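**November, club news**

So I finally got over to Selness to see what the robotics club has been up to since school started, and I stayed a lot longer than I meant to. I told my husband I'd be home by 5. I was not home by 5!

If you missed the last update, the club has given up on the maze car (may it rest in its box) and is teaching a pair of robot arms to fold laundry. The kids call the project Likham. I asked three different people where the name came from and got three different answers, one of which involved somebody's cousin's hamster, so I'm leaving that one alone.

There are 22 kids signed up this year. They can't all crowd around one table, so they split into crews and swap places every half hour. One crew drives the arms, one sorts through the recordings from earlier sessions and throws out the messy ones, and one works on the practice program. When I walked in, the sorting crew was having a pretty heated argument over whether a sleeve tucked underneath counts as folded. (I say yes. I was outvoted.)

Khải Lã is running the driving crew this season, and he was nice enough to let me have a turn. You move a pair of small handles and the big arms copy you, which sounds easy until you try to pick up one layer of a shirt and get two. Or you get the table. I got the table a lot. Khải says everybody starts out grabbing too hard and too fast, and that the trick is to come in low, pinch just the corner, and lift a little before you pull. He said this very kindly, about four times.

The number everybody wanted me to write down is 2,866. That's how many practice folds the club has saved so far, counting the ones from summer, and it's up on the whiteboard in green marker with a box drawn around it so it doesn't get erased. Felicja Chmielewska keeps the log. She told me the towels went quickly and the knit tops have been a real pain, because they stretch and then don't lie the way you left them. "A towel stays where you put it," she said. "A T-shirt has opinions." She'd like to see another batch of tops before the club moves on to anything with buttons, and I got the feeling that what Felicja would like to see is generally what happens.

The next big thing is the Sadowski Meet, where the club gets a table and a time slot and has to fold whatever the judges hand over. It's scored out of 100, with points for neatness and points off if a person has to step in and help. Last year's team went with the maze car and came home with a certificate and a lot of opinions about the carpet. This year they sound hopeful, though Khải made me promise not to print the score he's hoping for, so I won't.

Parents have been asking about clothes, and yes, please, keep sending them! Old tops and hand towels are the most useful, and the brighter the better, as pale stuff is hard to make out on that table. Stains are fine. Please do take things out of the pockets first. There was an incident with a cough drop.

I stuck around for the last stretch of the afternoon, when the driving crew had the pink top out and went back to working on corners, right arm first and the left one waiting its turn. It got very quiet in there, which I can tell you is not how it was when they were sorting. 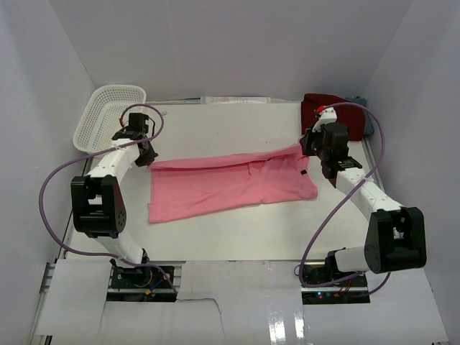 ## Coming up

- Open practice is from 3:30 to 5:00 in the Selness lab. Families can come in and watch, and little brothers and sisters are welcome as long as they stay behind the tape.
- Permission slips for the Sadowski Meet go to Felicja, and she needs 2 copies. She will chase you for the second one.
- Sotovico, the hardware store on the corner, is letting us keep a clothes drop-off bin by their front door through the end of the month. Look for the one with the club sticker on the lid.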